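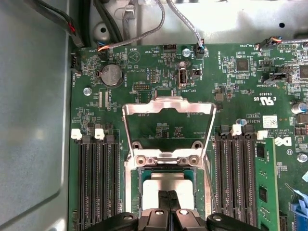
**Why do towns keep records of their rainfall?**
Rainfall records show how much water a place can expect in an ordinary year and how far a wet or dry year strays from that.

# Chapter 2: Measuring Rain

The town of Flurkgate sits on the dry side of a low range. Its first rain gauge was set up beside the post office, and someone read it each morning at nine. Those readings were written in a ledger and later copied into the district's computer files, which now cover 46 years.

Rain is measured as a depth. If 10 millimetres falls, a flat tray with straight sides would fill to a depth of 10 millimetres, whatever its size. A standard gauge has a funnel, an inner tube and an outer can to catch any overflow.

Where the gauge stands matters. Trees and sheds block rain, and strong wind carries drops past the opening. At Cunia, a gauge was moved from a fenced yard to open ground and its June total that year was almost 200 millimetres. The older figures could not be compared with it directly.

In this chapter you will read a gauge, draw a monthly graph and compare Flurkgate with Cunia. You will need a ruler, graph paper and the table in Section 2.1.

## 2.1 Reading a gauge

Stand so that your eye is level with the water. Read the lowest point of the curved surface and write the figure down before emptying the tube.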